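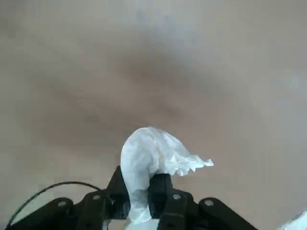 Movbridge Workshop, Unit 8: Looking After the Gripper
Handout, 2022-05-18

By now you've all driven the Arkasix cell and seen how much a small parallel-link gripper can do. Today we get to take one apart, my favorite session of the whole course!

Before you touch anything, park the arm, switch off the gripper supply and wait for the status light to go out. Then work the fingers by hand (gently!) from open to closed. You're feeling for grit, a tight spot, or a click near the end of travel.

Pivots first. Put a driver on each pivot screw and check that it's snug. Too tight and the links drag, too loose and the fingertips wander sideways. The spec sheet in the Arik binder allows 2 mm of play at the tips, and a well-kept gripper does far better than that. If a screw turns freely, take it out, clean the thread, add one small drop of thread lock and refit it. We do this every 4,000 cycles.

Cable next. Open and close the fingers again and watch the loop. It should follow the links with slack to spare and never get between them. Re-tie it if it rubs.

Now the fun part, the tissue test. Power up, set grip force to 4 on the panel and pick up a crumpled tissue. Soft, thin stuff like this is a wonderful test, much fussier than a block! Lift, hold, tilt the wrist both ways. If the paper slides, wipe the fingertips and try again before you raise the force.

Write your readings in the cell log, including the cycle count. The Sönmez spare fingers are in the drawer under the controller. Please sign for them. Last December's group left us two left-hand ones and no right.

Reading for next time: homing and zero offset.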